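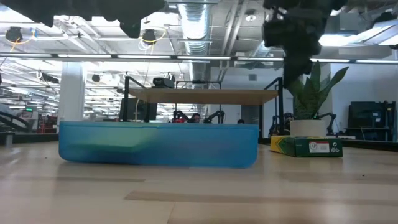

작업실 요령: 양팔 로봇이 멈추거나 물건을 놓쳤을 때

저는 Temstead 공방에서 작은 양팔 로봇으로 문구 정리 작업을 합니다. 한국어가 모국어가 아니어서 문장이 조금 딱딱할 수 있습니다. 지난 3월에 그리퍼가 필통 뚜껑을 문 채로 멈춘 일이 있었고, 그때 배운 것을 적어 둡니다.

1. 먼저 비상 정지를 누릅니다
그때 저는 화면의 오류 번호 37을 읽으려고 하다가 손을 먼저 넣었습니다. 프로그램이 다시 움직여서 손가락이 두 그리퍼 사이에 끼었습니다. 크게 다치지 않았지만 손톱이 까맣게 되었습니다. 번호는 나중에 읽어도 됩니다. 정지 버튼을 누르고, 그다음에 전원을 끕니다.

2. 전원을 끄기 전에 팔을 받칩니다
우리 팔은 전원이 꺼지면 관절의 힘이 빠져서 아래로 떨어집니다. 한 손으로 팔꿈치 쪽을 받치고 다른 손으로 스위치를 내립니다. 혼자 하기 어려우면 접은 수건을 그리퍼 밑에 놓으십시오. 전원을 끈 뒤 60초를 기다립니다.

3. 뚜껑은 힘으로 당기지 않습니다
투명한 플라스틱 필통은 경첩이 약합니다. 저는 두 개를 부러뜨렸습니다. 그리퍼 손가락을 손으로 조금씩 벌리고, 필통은 책상에 눌러 둔 채로 빼냅니다. 연필이나 메모지가 안에 있으면 그것을 먼저 꺼냅니다. 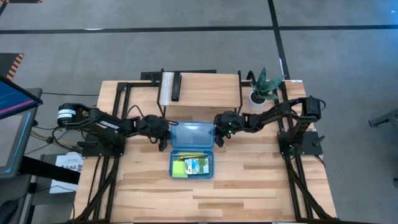
다시 시작할 때에는 두 팔을 책상 양쪽으로 충분히 벌려 놓고 한 팔씩 켭니다. 두 팔을 같이 켜면 원점을 찾는 동안 그리퍼끼리 부딪칠 수 있습니다. 속도는 제일 낮게 하고, 첫 동작은 필통 없이 해 봅니다.

4. 케이블을 확인합니다
고장의 진짜 원인은 어깨 쪽 커넥터였습니다. 팔이 돌 때마다 선이 조금씩 당겨져서 접촉이 나빠졌습니다. 지금은 선에 여유를 두고 Plivmont 케이블 묶음띠로 고정합니다. 너무 꽉 조이면 같은 고장이 또 납니다.

5. 기록을 남깁니다
날짜, 오류 번호, 잡고 있던 물건을 공책에 씁니다. 우리 공책에서는 229번째 작업 다음에 이 고장이 적혀 있습니다. 그 앞 쪽을 보니 같은 팔이 잠깐 떨린 일도 있었는데, 저는 그것을 그냥 넘겼습니다. 떨림이 보이면 그날 작업을 멈추고 커넥터부터 보시기 바랍니다.

2024년 7월 6일에 케이블 부분을 고쳐 썼습니다.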